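Search this site Search Go

Come squeeze a gripper for us! Paid table-task sessions at Mornard

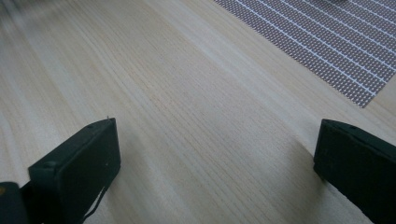 Gripper open over the table, mat at the upper right.

2021-07-11

Hi! I run the collecting side of a small project called Grulta, out of the Mornard workshop on the Sedell side of the building, and I need more hands. Yours, if you have a free afternoon or two and don't mind doing the same thing over and over while I keep the coffee coming.

What we're doing is gathering examples for a learning system. You hold a gripper with a camera on it, you do a small everyday job on a table (pick a thing up, put it on the mat, fold a cloth, close a lid), and the recording goes into the pile our model learns from. We have 355 good ones from the spring round. I'd love to have a whole lot more before I start the next training run, and I've gotten so used to my own way of grabbing things that I'm no use anymore - I do every pickup from the same side, and the model has started copying me.

So I want people who move differently. Left-handers, please write! Tall people, short people, people who are slow and careful, people who slap things down. You don't need to know anything about robots. My best session in April came from a retired baker who had never touched one and was done with the practice set before I finished explaining it.

What a session looks like

You come in, I show you the tool, you get as long as you want to play with it. Then we do 27 tasks with a break in the middle. I reset the table between tries, you just do the doing. If you drop something, great, keep going and pick it up again (I mean it, we keep those too). Plan on three hours. The tool isn't heavy, but your wrist will notice it by the end, so say so if you want a longer break and we'll take one.

What you get

$199 for a full session, paid the same day. If we have to stop early you still get paid for the whole thing. You can sign up for up to four sessions, on different days please.

What I need from you

You should be 18 or over, okay with standing most of the time, and able to open and close one hand firmly. Short sleeves or sleeves that roll up. Take off rings and bracelets before we start, they knock against the tool and I can hear it in the recordings. The camera points at the table and mostly sees the gripper, but your voice may get picked up, and there's a one-page consent form that covers that. Read it first, ask me anything.

How to sign up

Stop by room 419 any weekday before five, or leave a note in the Grulta box at the front desk with your phone number and which hand you write with. Street parking is hopeless, but the Domański lot behind us lets visitors in - just tell them you're here for Mornard.

I'll call you back within two days. Bring a friend if you want, I have two tools and plenty of cloths to fold!

27 shares 4 comments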